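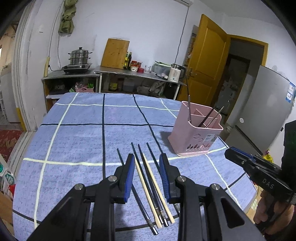
Gudeta wrote to ask whether the finger set on this page could separate a single chopstick from a pile, or whether it only works on objects that stand apart from each other. It does both, with different success, and the figures are given further down.

Halwood Ribbed Finger Set, Type 2
For hand-held and arm-mounted parallel grippers

Posted 28 August 2023 by the Halwood product desk

The Type 2 set is a pair of finger pads for two-finger grippers used in recording manipulation demonstrations. It was developed for thin, stiff objects lying flat on a soft surface: chopsticks, skewers, pencils, straws, knitting needles. These are hard to pick up with flat pads. The object rolls away from the first finger that touches it, or it turns in the grip once it has been lifted.

The pad face has ribs running across the closing direction. A thin rod settles between two ribs as the fingers close and is held along its length at more than one point. The pads are the same on both sides, so either one can be used on the left or right finger.

What the set was made for

Most of our work with these pads has been on one task, sorting mixed chopsticks by color and moving them from the table into an upright holder. The task is short and easy to explain to a new operator. It also contains most of the problems that come up with thin objects:

- choosing one stick where several lie side by side
- closing on it without dragging its neighbors
- lifting it from cloth, which folds under the fingertips
- turning it from flat to upright
- letting go over a narrow opening

Two grippers are used, one in each hand. In our protocol either hand may pick, and the other may steady the holder or push a stick clear of the bundle. Operators are not told which hand to prefer. We tried fixing the roles early on and the demonstrations became slower and stiffer, so the rule was dropped.

Test method

Demonstrations were recorded in home kitchens and in our own workroom. Each demonstration starts with the sticks laid out roughly parallel and ends when the operator puts both grippers down. The sticks are mixed wood and dark lacquer or plastic. Table coverings were left as found. Patterned cloths were kept in the set on purpose, as striped and checked cloth gives a policy trained on camera input a good deal of trouble with thin straight objects.

We collected 2,531 demonstrations. After removing those with lost tracking, dropped grippers or an unfinished task, 2,035 were used for training. A separate group of 500 picks was run on an arm fitted with the same pads, split evenly between single sticks and sticks in a bundle.

Results

Single sticks were picked and placed reliably with both the flat pads and the Type 2 pads, and the difference between them was small. With bundles the difference was clear. The flat pads often came up with two sticks or none. The Type 2 pads usually came up with one, though not always the one intended.

The most common failure with Type 2 pads was a correct pick followed by a poor release. The stick stayed between the ribs for a moment after the fingers opened, then fell at an angle and caught on the rim of the holder. Opening the fingers more slowly helped. Opening them wider did not.

The second most common failure was choosing the wrong stick where a dark one lay over a dark stripe in the cloth. We count this as a fault of the vision policy. It occurred at a similar rate with flat pads.

Demonstrations in which the operator first pushed a stick away from the bundle turned out to be the most useful for training. Policies trained without them tried to close directly on the middle of the bundle and failed more often. If you are collecting your own data for this kind of task, we suggest leaving such pushes in, even where they make the recording longer.

Limits

The pads are not suited to wet or oily utensils. The ribs hold liquid and are slow to dry. They will mark soft fruit and paper cups. For sheets, bags and cloth, use the flat set.

Rib wear begins at the tip. Replace both pads together, as a worn pad opposite a new one lets the rod tilt toward the worn side.

Fitting

Remove the old pads and wipe the finger faces clean. Press the new pad on from the tip backward and hold it for a short time. Close the gripper fully and check that the ribs line up across the gap. If they are out of step, lift one pad and seat it again. Repeat the gripper width calibration before recording, even if the old pads were the same type.

Supplied as one pair. Spare pairs can be ordered separately.

Comments

rodpicker: Does the late release happen with metal chopsticks too? Ours are square at the top and they seem to drop fine.

Halwood product desk: We saw less of it with metal. The square ones were not part of the test.

T.M.: We used these for the Helmont drawer task in June, sorting pens. Agree on the calibration. We skipped it once and the widths were off for a whole batch.

lowbench: Would like to see a softer version. The ribs are too stiff for paper straws.

Related items

Halwood Flat Finger Set, Type 1
Halwood Width Calibration Block
Clarnon Upright Utensil Task: protocol notes
Helmont Drawer Sorting Task: protocol notes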